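Sastby Matte Black Work Table
Large top, matte finish. Sold by Tukia.

Tukia's catalog says the Sastby "disappears into any workspace." I write the equipment pages here and I don't buy that. It's a big dark slab and you will notice it every time you walk in. What I can say is that small things are easy to find on it. Put a white bottle on a black top and you won't be hunting for it, which is more than I'd say for the white tables most people start out with.
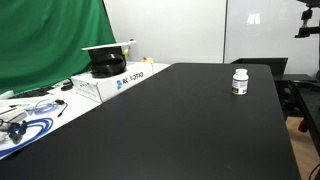 The catalog also calls the finish "glare free." Less glare than gloss, fine. Glare free is a stretch, and if you have a bright lamp pointed straight at it you should expect to see some of that light come back.

Then there's the scuff claim. Tukia quotes 3000 rubs with a dry cloth before the surface changes. A dry cloth is about the kindest thing that will ever touch a work table. Unnur Fogh, who handles our returns, asked what happens with grit under the cloth and is still waiting for an answer. Dark tops show specks. Plan on wiping it down, and don't pay extra for the "self-renewing" coating until somebody can explain to me what it renews.

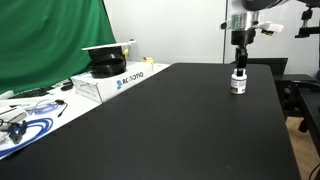

Sastby table, black top, with a small bottle near the far right edge. Faint scuffs and specks on the surface.

Clear plastic is the weak spot. Lids, shallow dishes and thin covers are harder to pick out against black than anything white, and if you work with a lot of them I would look at the pale gray top before ordering.
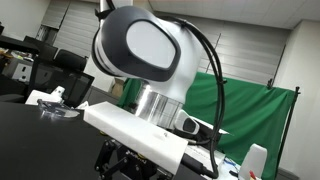
Tukia sells a matching clear mat for the top. Skip it. You'd be paying to put shine back on a matte table.

Item number: 2472
Finish: matte black (pale gray to order)
Assembly: two people, whatever the leaflet says
Care: damp cloth, mild soap, no scouring pads
Not included: mat, edge trim, cable tray

Returns accepted unassembled only. Questions about the finish go to Villads Ravn at the order desk, mornings.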